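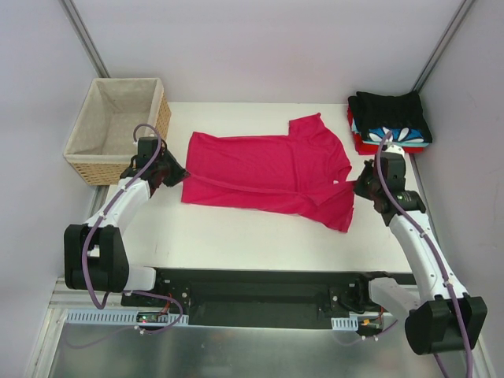
A T-shirt laid out on the table, with the lined basket on the left and the folded clothes on the right.

Folding T-shirts without making a second job of it
Posted Apr 17, 2021 in Laundry and Linen

When I moved to this country I had one small wardrobe and one chair, and the chair was always full of clothes. My landlady then, Noreen Brophy, used to fold everything at the kitchen table while the radio was on. I learned most of this page from her, and the rest from making mistakes with my own washing.

Clear the table first

You need a flat surface that is wider than the shirt with its sleeves open. A bed is too soft, and you also bend your back the whole time. I use a plain white table and wipe it before I start, with a cloth that is nearly dry. Put the basket in one far corner and keep the opposite far corner for the finished pile. The middle stays free for one garment only. If you are left-handed, you may like to change the corners.

A wicker basket with a fabric liner is kinder to knitted things than bare wicker, where a loose end can catch a thread. The liner should come out for washing. Mine goes in the machine with the towels every March and again when it looks grey.

Flatten, then fold

Lay the shirt down with the front facing the table. Most shirts come out of the basket with a fold already across the middle, and if you leave it there it will still be there when you want to wear the shirt. Take the hem in one hand and the collar in the other, pull gently, and let it down again. Then pass your palm from the middle to the sides.

Look at the bottom corners before you go on. One of them often turns under itself. Pick it up by the seam, not by the thin cloth, and bring it out straight.

Now fold one side to the middle of the back, with the sleeve turned back on itself, and do the same with the other side. Bring the hem up to just below the collar, then fold once more. For a drawer where the clothes stand up, I fold the long piece in three instead. My drawer is 8 inches deep and this size stands well in it.

How to make the pile

Turn all the folded edges to the same side. It looks better, and you can take one shirt from the middle without pulling its neighbours. Heavy cotton goes at the bottom and thin things on top. I do not make a pile higher than my hand is long – after that it begins to lean.

Black clothes show every bit of fluff, so I brush them before folding and not after. Bright red and pink shirts I keep apart from white ones until they have been washed a few times. Siobhán McGrath wrote to me that she keeps hers in a separate bag even when they are dry, but I think this is only needed when the shirt is new.

If the shirt is still a little damp

Feel the seams under the arms and the ribbed collar. These dry last. If they are cold to the touch, hang the shirt for 60 minutes more and fold something else. A damp shirt in a closed drawer will smell, and then you must wash it again.

Next on this page: fitted sheets, and what to do with the socks that are left over.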